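Small boxes win the day at Trastgate swap

The spring swap at Trastgate asked people to bring one thing they had kept only for its box. By noon the tables held 34 entries, most of them cartons and cases that had outlived whatever came in them. 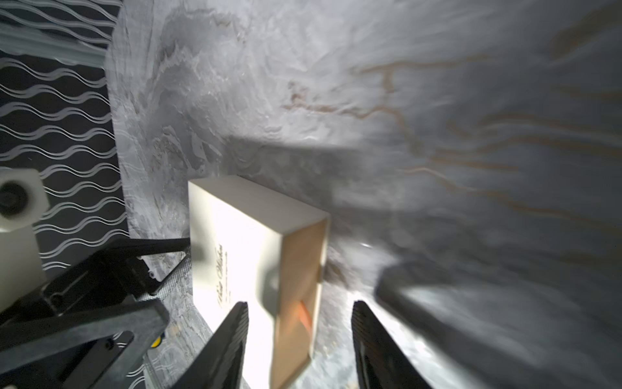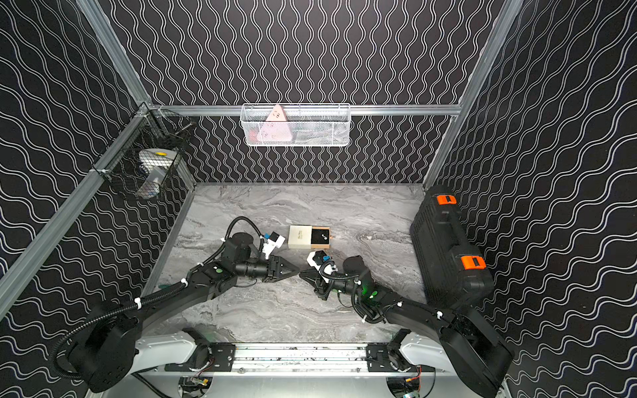 Marbled gray, and a small box on it.

Onero, the stationery shop that lent the tables, offered a prize for the longest-kept empty box. It went to a shoebox from Skundovdale, empty for over 12 years and moved through 2 apartments with great care. The prize was a box.

Heiskanen remarked that a good jewelry box should never be thrown out, that five of them were at home in a drawer right now, and that the drawer no longer closed.

Unclaimed entries can be picked up in April, before 5 p.m. Bring a bag. Please do not ask for a box.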